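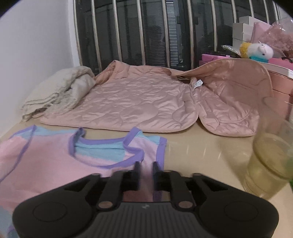
Owning a leg (or a hoof) of a racehorse: your questions

I'm Ailsa Rankin and I run the Mowat Racing Club, which means I answer the email, send the bills and stand in the rain at Woltthorpe with everybody else. I get the same questions every week, so I've put my answers on one page. If yours is missing, write to me and I'll add it.

How many of you are in a horse?

We split every horse into 34 shares. You can buy one, you can buy several, and you can go in with your sister or your whole bowling team as long as one person's name is on the form and that person reads the email. Please don't make me referee between cousins again.

What horses do you have right now?

Two. Pirna is a four-year-old filly who likes a mile and a bit of give in the ground, and she's a sweetheart unless you have a carrot and are slow with it. Flotden is a big bay gelding, three years old, still figuring out where his feet go. He's had two runs, ninth and then fifth, and the fifth was a whole lot better than it looks on paper (he was stuck behind a wall of horses to the eighth pole and Fergus was yelling so loud I couldn't hear the call).

Who trains them?

Fiona Haldane. She has a small barn of 16 stalls and I've had horses with her since before the club existed. She'll tell you exactly what she thinks, and if what she thinks is that your horse is slow you'll hear that too. Khải Châu is her assistant and he's on either horse most mornings, so when I write in the newsletter that Flotden "felt good" it's Khải who did the feeling.

What does it cost me?

You pay for the share up front and then a flat amount every month, and both numbers are on the form because they're different for each horse. The monthly covers training, shoes, regular vet work, insurance and the hauling to and from the track. I don't send surprise bills for that stuff. If we had something major, like surgery, I'd call a vote of the owners in that horse before we spent a cent over what's in the account. It's happened once. We voted yes, and she came back and won a little claimer the next spring!

Will I make money?

No. I mean, you might, people do, but please don't join with that in mind. Last season my own share in Pirna paid me back $866 in purse money and I'd spent a good deal more than that on monthlies, to say nothing of lunches. Think of it like season tickets where once in a while they mail you a check.

How does purse money get paid out?

It goes into the horse's account first. Trainer and jockey get their cut, I hold back a month of expenses, and whatever's left is divided by shares and paid twice a year. You'll get a statement with it. If you'd rather leave yours in to cover your monthlies, tell me once and I'll set it up that way until you say stop.
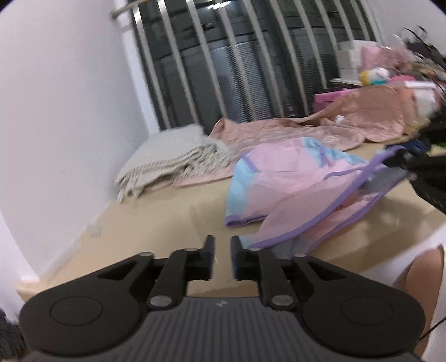
Two-fingered gripper, seen from behind.

Can I visit the barn?

Yes, please do! Mornings are the time to come. Horses go out from six and most of the work is over by nine thirty, after which everybody with four legs wants to be left alone. Text me the day before so I can let Fiona know. Closed shoes, no dogs, and ask before you feed anyone. Kids are fine if they can walk and not run down the shedrow.

Do I get into the paddock on race day?

Usually. Woltthorpe gives us 11 paddock passes per horse, and I hand those out by rotation, with first-timers going to the top of the list for their first race. If you don't get a pass you can still stand at the rail right next to it, and for the winner's circle picture everyone squeezes in, pass or no pass. I have one on my fridge where you can barely find the horse.

What should I wear?

Whatever you like. Jeans are fine in the paddock, and I've never once seen somebody turned away. Ruby-Lee Pirihi wears the same green hat every time Pirna runs and would like the rest of us to respect that.

Who decides where the horse runs?

Fiona does. She calls me, we go over the condition book, and I tell you as soon as we've entered. You're welcome to send me ideas and I do pass them along, but I'd be fibbing if I said any of them had changed her mind. Same goes for riders.

Why did my horse get scratched?

Could be plenty of things. The track came up sloppy, or they took the race off the turf, or there was a little heat in a leg that morning. I'll always email the reason, but it might be after you've already started driving, and I'm sorry about that. Check your phone before you leave the house.

I don't understand the past performances. Is that a problem?

Not a bit! I'd been going to the races for years before I could read a speed figure without moving my lips. Fergus Rennie does a sit-down before the first race on big Saturdays (look for the table by the mutuel windows, he'll be the one with three pens) and he'll take you through a whole card. He's patient, except about people who only bet grays.

Can I sell my share?

You can, but offer it to the other owners in that horse first. I'll send around a note for you. If none of them want it after two weeks, you can sell to anyone I've met, and the new person picks up the monthlies from the first of the next month.

What happens when a horse is done racing?

I won't take a horse on without a plan for this. Fillies may be sold as broodmares if the pedigree is there, and we vote on that. Geldings go to a retraining farm, and the club pays for the first six months out of a fund we build up from a bit of every purse. Two of our old boys are trail horses these days, and one of them is very fat.

Are there shares open?

A few in Flotden, as of June 22, 2024. Pirna is full, with a short waiting list. We'll be at the yearling sale in August and I'm hoping to bring home one more, budget and Fiona permitting. Tell me if you'd like to hear about that one early.

How do I join?

Email me for the form. I'll give you a call, we'll talk for around twenty minutes, and if you still want in after that you fill it out and send the deposit. Call me with any question at all, just not during a race.

Home Our Horses Entries Results FAQ Join Contact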